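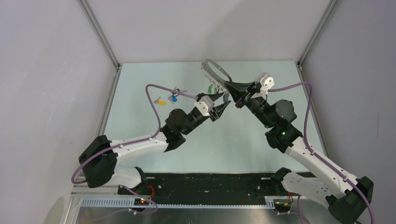 Two robot arms reaching toward each other over a pale work surface.

**Trotow's new single "Pekel" comes out in June**

Hi everybody! Zerrin Şimşekoğlu here, one fifth of Trotow and the one who always ends up writing these. We have a new single, it's called "Pekel," and I've been dying to tell you (my sister has known since the demo, sorry).

If you found us through "Kubo," thank you! That video passed 3000 views its first weekend, and I know that's lunch-break traffic for the big pop groups, but we were screaming in the van. "Pekel" is faster and a lot sillier. Oduor Mbwambo wrote the chorus on a keyboard with two dead keys, so the melody skips those notes, and we liked it too much to fix it when he got a better one.

Bakari Rashidi sings lead this time, with me on the high part, and Faraji Ogola plays bass and all the hand claps. Dennis Gachanja produced it and also plays drums, and he made us do 20 takes of the bridge. We used take four.

The single goes up on all the usual streaming services in June, and the video follows at 8 p.m. the same night. We'll be in the comments while it premieres, so come say hi!

We're also pressing a seven-inch through our label, Ikadbridge, with a slow version of "Kubo" on the flip side. Our mailing list gets first pick, and there are 2667 of you on it now, so please don't wait too long if you want one.

Writers and radio folks, we'd love to talk to you. Advance copies, lyrics and interview times are all available from the Ikadbridge press desk. Ask for Dennis if you want to talk drums, and clear your afternoon.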